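**Über uns**

Wir sind Trirau, ein kleines Prüfbüro für Greifer, Roboterarme, Kameras und Steuerungen. Wer eine Anlage plant und zwischen mehreren Produkten wählen muss, kann diese bei uns ausprobieren lassen, bevor er bestellt. Wir verkaufen selber keine Geräte und wir nehmen von keinem Hersteller eine Provision. Das ist uns wichtig und es steht auch so in jedem Vertrag.

## Wie es begonnen hat

Gegründet wurde Trirau von Florence Chan. Sie hatte vorher bei einem Maschinenbauer die Aufgabe, einen Greifer für dünnwandige Becher zu finden. Die Datenblätter von drei Anbietern waren fast gleich, aber in der Halle verhielten sich die Greifer sehr verschieden. Einer drückte die Becher ein, einer verlor sie beim Bremsen, und beim dritten war die Software so schlecht dokumentiert, dass man zwei Wochen für die Inbetriebnahme brauchte. Aus der Tabelle, welche sie damals für den internen Gebrauch geschrieben hat, ist unser heutiges Prüfprotokoll entstanden. Manche Zeilen darin sind noch immer dieselben.

Heute sind wir zu zwölft. Wir kommen aus mehreren Ländern, und im Büro wird Deutsch und Englisch gesprochen, je nachdem, wer am Tisch sitzt. Die Berichte schreiben wir in beiden Sprachen.

## Was wir vergleichen

Bis jetzt haben wir 56 Greifer geprüft, dazu eine kleinere Anzahl von Armen und Steuerungen. Unsere Sammlung von Prüfobjekten umfasst 358 Teile: Flaschen, Beutel, Schrauben, Stoffreste, Gläser mit und ohne Deckel und viele Dinge, welche uns Kunden geschickt haben, weil ihre eigene Anlage damit Probleme hatte. Jedes Teil hat eine Nummer und wird nach einer Prüfreihe gewogen und auf Schäden kontrolliert.

Ein wachsender Teil der Arbeit betrifft handgeführte Greifer. Bei diesen bewegt ein Mensch das Werkzeug, und eine Kamera am Greifer nimmt die Bewegung auf. Für den Vergleich achten wir auf das Gewicht, auf den Öffnungsweg der Backen, auf das Sichtfeld der Kamera und darauf, wie zuverlässig die Position in einem gewöhnlichen Raum bestimmt werden kann. Deshalb prüfen wir solche Geräte auch zwischen Schreibtischen und Bürostühlen, und mit quadratischen Schwarz-Weiß-Markern als Bezugspunkt. 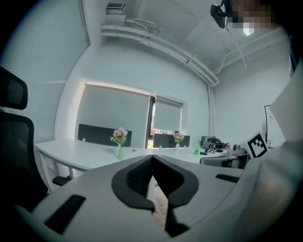
Bei Zekitz hat man uns nach dem ersten gemeinsamen Projekt geschrieben, der Bericht sei nützlich gewesen, aber man hätte die Ergebnisse zur Kamera lieber getrennt von denen zum Greifer gelesen. Die Backen habe man nämlich behalten wollen, die Optik nicht. Wir haben diesen Hinweis übernommen. Seitdem bekommt jede Baugruppe ein eigenes Kapitel, und eine Gesamtnote vergeben wir nur noch, wenn der Kunde sie ausdrücklich wünscht.

## So läuft eine Prüfung ab

Am Anfang steht ein Gespräch von etwa einer Stunde. Wir fragen nach den Teilen, der Taktzeit, dem vorhandenen Arm und der Person, welche die Anlage später bedienen wird. Danach schlagen wir vor, welche Geräte in den Vergleich kommen. Eine normale Reihe besteht aus 132 Griffen pro Gerät, immer in derselben Reihenfolge der Teile. Fehlgriffe werden nicht wiederholt, sie bleiben im Protokoll stehen.

Mit dem Bericht bekommen Sie alle Rohdaten und die Videoaufnahmen. Wenn ein Gerät bei uns nicht funktioniert hat, informieren wir zuerst den Hersteller und geben ihm die Möglichkeit, sich dazu zu äußern. Seine Antwort wird ungekürzt beigelegt.

## Mit wem wir arbeiten

Mit Dierckx teilen wir uns seit März einen Prüfstand für Steuerungen. Zondberg fertigt für uns Adapterplatten, wenn ein Greifer nicht an den gewünschten Arm passt, was leider oft der Fall ist.

Besuche sind nach Anmeldung möglich, am besten am Nachmittag ab 14 Uhr. Bringen Sie gerne Ihre eigenen Teile mit, auch die schwierigen. Von jedem Teil brauchen wir mindestens fünf Stück.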